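How to Line a Display Nook with Patterned Wallpaper and Arrange Soft Toys in It

Published 5th August
61 shares | 4 comments

A small three-sided nook is a practical way to keep soft toys together and in view. It takes up less space than a shelf unit, it can stand on a table or a low cabinet, and the lining can be changed when the household grows tired of it. This guide from the Drusonska Home Projects Desk covers the lining, the rail and the arrangement of the toys. It assumes that the frame and base are already in place and that the frame is level.

What you will need

One roll of patterned wallpaper, paste or repositionable adhesive, a smoothing brush, a sharp utility knife, a long metal ruler, a pencil, a soft cloth, a narrow hook rack with its fixings, and a shallow tray. The wall panels in our own nook are 92 cm wide, and the measurements below should be adjusted to suit yours.

Choosing the paper

Dense prints suit a small enclosure better than widely spaced ones. When the flowers and leaves are packed closely, a slight mismatch at the corner is difficult to find, and small trimming errors disappear into the foliage. A dark background gives pale toys something to stand against. Readers who prefer a light paper should plan on darker toys, or accept a softer effect.

Buy all of the paper from the same batch. The batch number is printed on the label, and two rolls of the same design can differ in color by enough to show where the walls meet.

Lining the walls

1. Wipe the panels with a damp cloth and allow them to dry fully.

2. Measure each wall separately. Do not assume that the left and right walls match.

3. Cut the back piece first, leaving 4 cm of extra paper on every side.

4. Hang the back piece, working from the center outward with the brush. Press it into the corners with the edge of the ruler before trimming.

5. Lay the side pieces flat beside the back wall and slide them up and down until the print lines up as well as it can. Mark the position lightly in pencil, then hang and trim.

6. Leave the paper overnight before fixing anything in front of it.

Where the frame is made of metal bars, trim the paper to the inner edge of each bar. The bars then act as a border and need no further finishing. Stepan Kovalchuk, who prepared the lining notes for this page, recommends a new blade for each wall - a dull one drags at the paste-softened edge and tears it.

Fitting the hook rack

A rack of small hooks fixed beneath the upper back bar allows one or two toys to hang. Place it before the toys are arranged, and check that it holds firmly by pulling down on each hook in turn. Use a loop of soft cord for hanging, and pass it around a sturdy part of the toy. Cord tied to a fin or an ear will stretch the stitching over time.

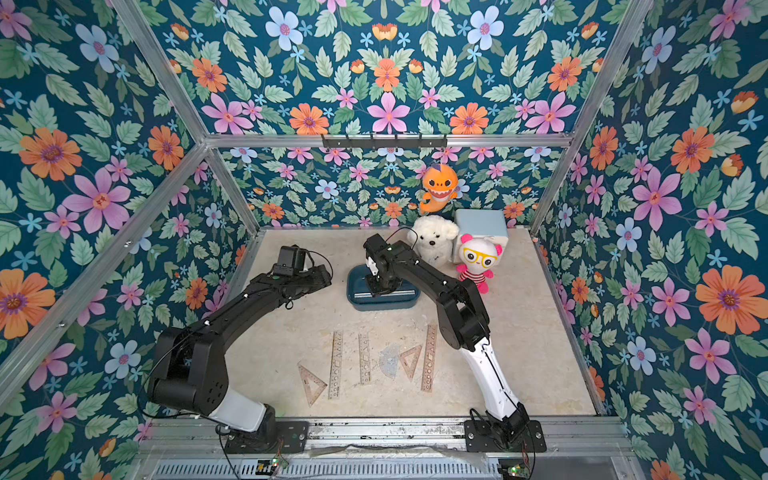

An orange shark hangs from the hook rack, with the white bear directly below it and the doll in yellow glasses in front of the light-blue box.

Arranging the toys

Begin at the back. A toy with a full, fluffy body sits well against the wall and does not need a support. Slimmer dolls tend to lean, and a small box with rounded edges placed behind them gives some height to the group. Keep the strongest color for the hanging toy, where it has the wallpaper to itself.

Leave the front of the base mostly clear. A shallow tray with raised rims may be set near the middle for small accessories, and it should be possible to lift it out without disturbing the toys behind.

Hendrik Mabuza, editor of the Clustusora soft furnishings series, advises stepping back to the doorway before making any final change. Toys that look evenly spaced at close range often read as a single cluster from across the room.

Care

Dust the walls with a dry brush, working from the top down. Most lightweight papers will not tolerate a wet cloth, so check the label before using water. Take the toys out every four weeks, shake them outdoors and return them in a different order if desired. Toys kept in direct sunlight should be turned regularly - pale fabrics yellow on the exposed side first.

The next guide in this series, on covering a storage box with fabric, will be published in October.

61 shares | 4 comments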